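Varevix open house, 19 May 2021

Quick notes from the Varevix plant before I lose them. Modular housing, so walls and bathroom pods built under a roof, trucked out, craned in. Developers' day, mostly builders and a few strata people. Parking was a mess.

Started in the sales centre. Model suite is 1,685 square feet, townhouse layout, nicer than I figured. Quiet floors. Kitchen a bit mean on counter space for that size. They wouldn't give a price per foot on the spot, "depends on the site", which I've heard at every one of these things.

Then the floor. Loud, ear plugs from a bin at the door. Cindance has 161 units on order for a rental building, first lot ships in September. Polto is taking a smaller batch, townhomes, no presales yet. Asked if lumber costs were being passed on. Answer was yes, with a cap, and then a lot of talk about teh cap.
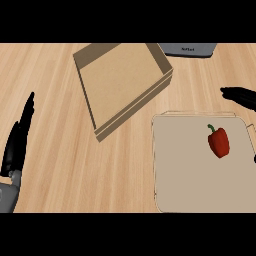

Simulated work table, two arms and an open cardboard tray.

Lunch was wraps. Sat with a table of framers who think the whole idea dies the minute interest rates move. Could be. Delorme did the afternoon talk on financing, lenders still don't like paying out before anything is on the lot, so the builder carries the deposit. That's the real holdup, more than permits. Slides were unreadable from the back.

Left after more than 3 hours, skipped the yard tour becuase of rain. Would go back once the Cindance building is up and people are living in it. Bring your own coffee.

Comments

gravelroad: We priced these for a laneway place. Crane alone killed it for us.

tess_b: Is the 15 year warranty on the pods or the whole unit? Their brochure says both in different spots.

northshore renter: 161 rentals sounds great, what's the rent though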